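Accueil > Assistance > Montres connectées > Applications > Transfert hors connexion

Dernière mise à jour : septembre

Transférer des livres audio sur une montre Rostoton avec l'application Clivero

La présente procédure s'adresse aux titulaires d'un compte Clivero qui souhaitent écouter leurs livres audio depuis une montre Rostoton, sans téléphone à proximité. Elle ne s'applique pas aux bracelets de la gamme Kaneko, dont la mémoire interne est réservée aux données d'activité.

Conditions préalables

La montre doit disposer de 151 Mo d'espace libre pour l'installation de l'application, auxquels s'ajoute la taille des ouvrages. Le niveau de batterie doit être supérieur à 20 %. Le téléphone et la montre doivent être reliés au même compte.

Installation

1. Sur la montre, ouvrir le catalogue d'applications et rechercher Clivero.
2. Sélectionner Installer, puis attendre l'affichage de l'icône dans la liste principale.
3. Lancer l'application. Un code s'affiche à l'écran.
4. Sur le téléphone, ouvrir Clivero, puis Réglages > Appareils associés, et saisir ce code.

Le code reste valable 2 minutes. Passé ce délai, il convient d'en demander un nouveau depuis la montre.

Transfert d'un ouvrage

Dans la bibliothèque du téléphone, maintenir le doigt sur la couverture de l'ouvrage et choisir Envoyer vers la montre. Le transfert s'effectue en Wi-Fi — la liaison Bluetooth ne sert qu'à transmettre la commande. Il est recommandé de laisser la montre sur son chargeur jusqu'à l'apparition de la mention Disponible hors connexion.

Les signets sont synchronisés à la reconnexion suivante. En cas d'écart entre les deux appareils, la position la plus avancée est conservée.

Erreur 113

Ce message signale que l'ouvrage est déjà associé à un autre appareil. Ouvrir Appareils associés, retirer l'ancienne montre, puis relancer le transfert. Si l'erreur persiste, adresser une demande au service d'assistance Rarard en précisant le modèle et la version logicielle de la montre.

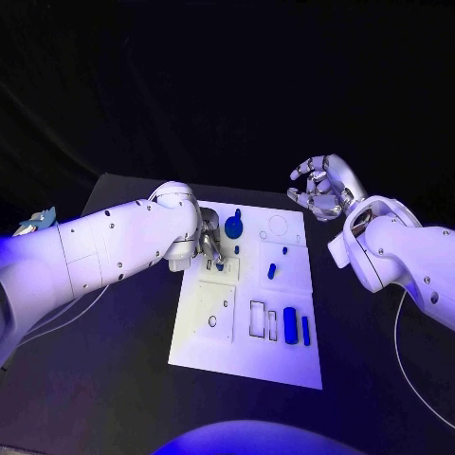
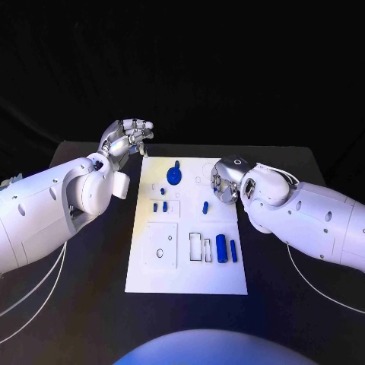
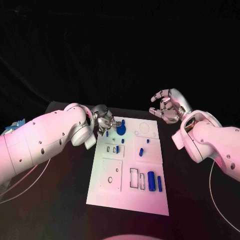 Bras robotisés blancs au-dessus d'une planche blanche, trois vues.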